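# Review: the Rorko gripper kit, after one school term

I run the robotics club at our school together with Sze-wing Hsueh. In January we bought a Rorko gripper kit for the student manipulation project, and the students have used it in every meeting until now. Some teachers from other clubs wrote to ask me if it is worth the money, so I put my notes in order.

First, what we need it for. The students must make an arm pick up small things from a flat surface and put them in a tray. It sounds easy and it is not easy. In May there is a competition in which the objects are not known before the day, so we practice with everything that is small: caps, lids, erasers, dice, pieces of chalk. Before Rorko we used a Brerer gripper, which was strong but had very thick fingers. It could take a tennis ball and nothing much smaller.

## What is in the kit

You get the gripper body, two pairs of fingers (flat and wedge), a control board, a small camera with a bracket, the cables, and a printed guide. The guide is good. The drawings are large and every screw has its size written next to it, and my younger students could follow it without me. The part about software is weaker. It tells you to "set the limits as usual", but a student who does it for the first time does not know what is usual. Pin-yu Shek, who is our best programmer, spent a full meeting on this page before she found that the limit for opening must be set before the limit for closing.

The building took us two meetings. Please check the screws of the finger mounts after the first day of use. Ours became loose, and for a while we looked for the fault in the code.

## The fingers

We started with the flat fingers and changed to the wedge ones in the third week. The wedge fingers are much better for small objects on a table. The tip is narrow, so it can come down beside a cap without pushing it away. The surface inside is smooth, and I would like it better with some rubber. Gitau Lyimo glued strips from a bicycle tube on the flat pair and they hold a marker pen very well now. On the wedge pair he did not try it yet - the tips are narrow and he is afraid to make them crooked.

Changing a pair needs one hex key and some patience. I wish there was a clip.

## The camera

About the camera I have mixed feelings. It sits low and looks forward between the fingers, and for teaching this is excellent. A student sees immediately that the approach is too far left. With our old camera on the ceiling we had long discussions about whose fault it was.

But the focus is fixed and the automatic color is not to be trusted. In our room it often turns to pink, and then the color threshold that the students wrote last week finds nothing. You can turn off the automatic white balance in the settings file, line 804, but after every update of the software the line goes back to its old value. Musyoka Lukumay wrote a small script that corrects it at start. I asked the seller about it and the answer was that they know the problem.

The blur is a smaller trouble. For finding a round object it does not matter so much. For reading a printed marker it is too soft, and we gave up on markers.

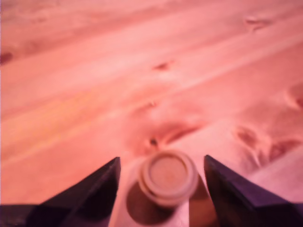

*Small round piece between the wedge fingers, in the color our camera gives. The knots in the wood are what the detector likes to confuse with objects.*

The knots were a good lesson, by the way. The first version of the detector looked for dark spots and wanted to pick up the board. Pin-yu changed it to look for a ring shape, and later the group added a check on the shadow. I did not plan this exercise but I will keep it for next year. If you want an easier start, put a sheet of plain paper on the table.

## With students

The kit survived my students, and this is the best thing I can say about any kit. One cable broke at the plug and we soldered it. The motor stops by itself when it is blocked, so a finger between the tips is not a drama. I still have the rule that one person holds the stop button.

For group size I recommend 2 students per gripper. We had 6 at one gripper in the beginning and four of them were only watching. Haf Sayce, from the Plulach club, has the same kit and told me that she makes one group build while the other writes code, then they exchange. We do it now also.

## Compared with Tsang

We borrowed the Tsang gripper for a short time. It is quieter and its software is cleaner, and the white balance stays where you put it. But it comes with one pair of fingers only, and the replacement ones must be ordered separately. For a university lab I would take Tsang. For a club in which things are taken apart each week I would take Rorko again, with extra cables.

## My rating

- Build quality: good, after you tighten the mounts
- Wedge fingers: very good
- Camera: useful position, poor color
- Guide: very good for the hardware, weak for the software
- Support: polite, slow

I give it four stars from five. If they repair the white balance setting before the competition I will come back and change the camera part of this review.

Apr 1, 2021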